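Wed 17 May

Back from Cendham and too wound up to sleep, so you get the funeral while it's fresh. It was my great-aunt's, the one with the farm, and it went better than any of us had a right to expect. The service was set for 2 and we sat down at twenty past, because the Hindine road was closed and half the family came the long way around by Zamani. The minister just kept the organ going! I think I heard the same hymn four times.

I'd been dreading my part. I wrote the obituary back in December, when she was first so sick (she asked to read it, crossed out "beloved" and fixed the year she started at the cannery), so I figured reading it out loud would be easy. It was not. I got as far as the 35 years on the packing line and my voice went, and my cousin had to come stand next to me until it came back.
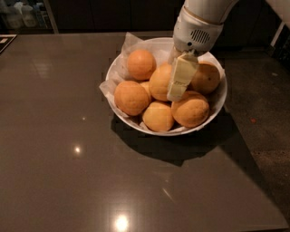

Oranges on the counter.

Lunch was in the church basement afterward, ham and scalloped potatoes and nine different pies, and people I hadn't seen since I was in braces telling me I look like my mother. One old fellow from the cannery told me she once sent a foreman home for being rude – a foreman! – and he went. I wish I'd had that one for the obituary. I'd have cut the bit about the bowling league for it.

Then the money talk, which I hate. The funeral home's bill still has $1,656 left on it after the policy 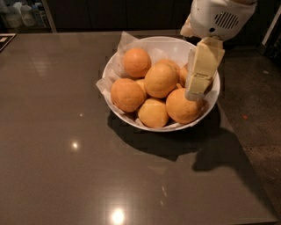

and my brother and I are going to split it and not bring it up with Mom. She has enough going on with the headstone. She wants the middle name spelled out and the stone people say it won't fit on one line, so that's another phone call for Friday.

I still have a stack of thank-you cards to write and no stamps. My good shoes are caked with cemetery mud and sitting on the porch. I did bring home the guest book, and I've read it through twice already. Bed now.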